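I finally got through the chest freezer in November. It took two evenings, and most of what I pulled out was soup with no label on it. Murray thought one tub was lamb stock. It was applesauce.
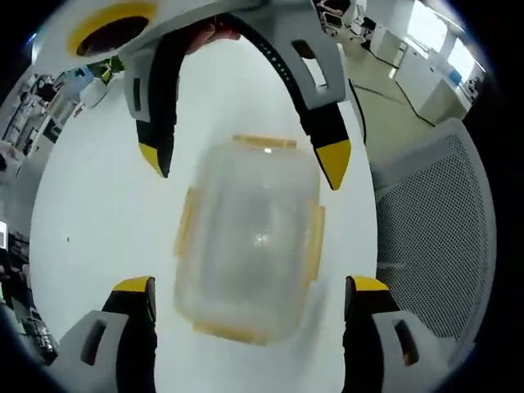 Kitchen notes

Since then I write the name and the month on masking tape before anything goes in. Soup gets cooled in the sink first, and I leave a gap at the top so it has room to expand. Beans freeze well. Potatoes don't -- they go grainy, and I've stopped putting them in anything I plan to keep.

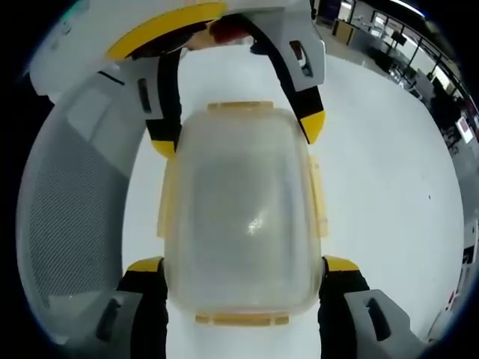 Bread I slice before freezing, 6 slices to a bag. Jussara does whole loaves, but she has four people to feed and they go fast. Next up is the shelf of frozen berries, which will probably end up as jam.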